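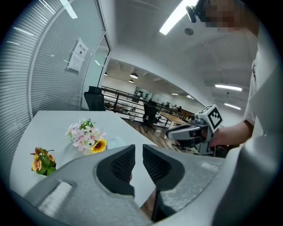 主题:Re: [示教讨论] 插花任务,手持夹爪 vs 遥操作,到底怎么分工

各位,

赶时间,想到哪写到哪,错字见谅。

先回 Siiri 上一封,原文贴在下面,省得大家往回翻。

> 发件人:Siiri Kemppainen
> 主题:[示教讨论] 插花任务,手持夹爪 vs 遥操作,到底怎么分工
>
> 大家好,
>
> Halonen 那边催我们定方案,六月之前要看到插花任务的第一版策略。我把手头的情况摆一下,请有经验的人说说。
>
> 第一,遥操作我们录了 28 条,主从臂那套,延迟不算大,但是操作的人看不清花茎,夹三次才夹住一次。录一条要很久,手腕酸,录到后面质量明显往下掉。
>
> 第二,手持夹爪录了 401 条,快得多,不过我回放的时候发现轨迹有跳,尤其是手腕转得急的时候。不知道是标记块被挡了,还是曝光的问题。
>
> 第三,双手协同怎么办?一只手扶住花束,一只手往里插,两边的时间戳对不齐,训练出来右手老是早半拍。
>
> 第四,Lolton 的同事坚持只用遥操作数据,理由是机械臂够不到的姿态,人手拿着夹爪随随便便就做出来了,这种数据喂进去是有害的。我觉得有道理,但全扔掉又舍不得。
>
> 还有一个小问题:假花和真花差别大不大?我们现在全是假花,百合加向日葵那种,茎是硬的。
>
> 谢谢!
> Siiri

逐条说。

关于 28 条遥操作:别嫌少。我们在 Plason 做倒角件上料的时候,遥操作也就这个量级,最后拿来做微调,管用。关键是不要让一个人连着录。手一酸,动作就开始“省”,该停的地方不停,该退的地方不退,模型学得一清二楚。换人录,录完当场看回放,不行就删,当场删,不要攒着“以后再筛”。以后不会筛的。

看不清花茎:腕部相机的角度往下压一点试试,再不行就在操作端加一路侧面画面。我们加过,两路画面并排,一开始头晕,习惯就好了。力反馈能开就开,哪怕很糙。

关于轨迹跳:八成是标记块。手腕一翻,带黑白码的那一面就转到背光或者被前臂挡住,解算只剩一个面,姿态就在两个解之间来回蹦。检查办法很土,把跳的那几帧挑出来,看当时能看到几个面。如果都是一个面,那就是它了。补救:
- 多面码,标定每个面之间的关系,别信打印图纸的尺寸,自己量
- 急转的片段用惯导插过去,插不过去的直接切掉,不要平滑,平滑完看着漂亮,其实位置是假的
- 环境灯。顶上一排日光灯最烦,码面反光,换哑光纸,立竿见影

曝光也顺手锁死。自动曝光在白桌面上特别坑,手一挪开画面就变亮,码边缘跟着糊。白色台面建议铺块灰布,透明的瓶子杯子放在白桌上也几乎看不出来,深度更是一塌糊涂。

关于双手对不齐:早半拍这个事我们踩过。不是模型的问题,是两个夹爪各记各的钟。开录之前让两只夹爪同时对着镜头开合 3 下,事后按开合的波形对齐,再检查一遍结尾,看中间有没有漂。漂了就分段对。Brolance 的采集盒据说硬件同步已经做进去了,我没用过,谁用过出来讲讲,别潜水了。

另外,左右手的任务要写死。谁扶谁插,一条里不要换手。人觉得顺手就换了,策略这边看到的是两种完全不同的做法混在一起,平均一下,两只手都往中间伸,撞。真撞过,指尖垫片掉了一块。

关于 Lolton 的意见:一半同意。人手拿着夹爪确实会做出机械臂到不了的姿态,肩膀一侧、腰一弯就进去了,底座固定的臂做不到。但这不是扔数据的理由,是过滤数据的理由。每条轨迹过一遍逆解,到不了的、离奇异点太近的、关节速度超限的,剔掉。剩下多少算多少。我们当时剩的比预想的多。录之前给录的人讲清楚臂装在哪、能伸多远,地上贴条胶带,脚不许过线,剔除率马上下来。

还有速度。人手太快了!叫他们慢一点他们就慢三十秒,然后又快回去。可以回放的时候拉伸时间轴,但接触那一段别拉,夹住花茎那一下的节奏拉长了就不对。

所以我的分工建议(仅供参考,各家情况不一样):
大头用手持夹爪,过滤后做预训练。接近、对准、放入,这些它都教得了。
遥操作专门录难的:插到一半卡住、茎歪了往外退一点再进、花掉了重新捡。失败后恢复的片段比顺利的值钱。Siiri 你那 28 条里如果有夹空了再夹的,千万别删,那就是现成的恢复示范。前提是夹空之后操作的人是认真在纠正,不是在乱晃,上面说的当场删是删乱晃的。

假花真花:差别大。假花茎硬,里头有铁丝,夹哪儿都行,放下去方向也不变。真花夹紧了断,夹松了转。先用假花把流程跑通没问题,但夹持力的数据别指望能迁移过去。花瓣也是,假的蹭一下没事,真百合蹭一下就有印子。Halonen 要验收的是哪种?这个你先问清楚,不然六月前白忙。

再啰嗦一句摆放。每条开录前花的位置要动,不只是平移,朝向也要转,散枝和整束都要有。别每次都从桌子同一个角开始拿。我见过一批数据,量很足,结果策略学会的是“往左前方伸手”,把花挪到右边它照样去左前方抓空气。

背景也别收拾得太干净,椅子、走动的人,该有就有,以后部署的地方也不会干净。衣服最好换换,手和袖子老是一个样,谁知道模型记住了什么。

过滤脚本我这边有 2 个版本,老的那个只查可达性,新的加了速度和奇异点。新版还没写说明,参数名起得很烂,凑合看。要的人回信说一声臂的型号,我把对应的配置一起发。

标定那部分下一封再写,我得去接个电话会。

Siiri 麻烦回一下:标记块是单面还是多面?两只夹爪的帧率一样吗?跳的片段能不能挑 3 条放共享目录,我晚上看。

——
分类:邮件列表存档 > 机器人示教 > 手持采集与遥操作
回复 (3) | 分享 (2)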